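3. Metodología y resultados preliminares

El presente apartado recoge la fase de demostración del proyecto Kulport, cuyo objetivo es enseñar a una plataforma de dos brazos a ordenar vajilla sobre un escurridor bajo. Las demostraciones se realizaron por teleoperación, a cargo del estudiante Kimutai Urio, entre abril y el cierre del semestre.

Se registraron 300 episodios, de los cuales 145 corresponden a la colocación del plato. En cada uno se almacenaron las posiciones articulares de ambos brazos y la apertura de las pinzas. Los episodios con caída de la pieza se conservaron aparte - no intervienen en el entrenamiento.

La principal dificultad fue el agarre por el borde, sensible a pequeños errores de altura.

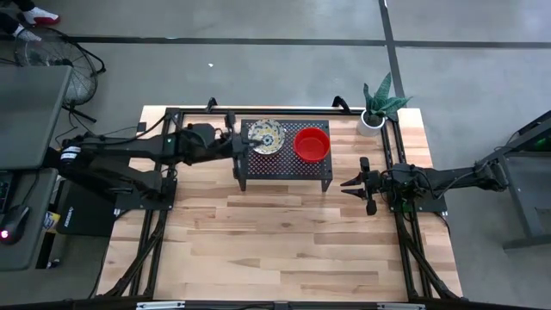 Figura 4. Brazo izquierdo con la pinza en el borde del plato, junto al cuenco rojo; brazo derecho con la pinza abierta.

En la fase siguiente se prevé alcanzar los 600 episodios e incorporar tareas que exijan el uso coordinado de ambos brazos.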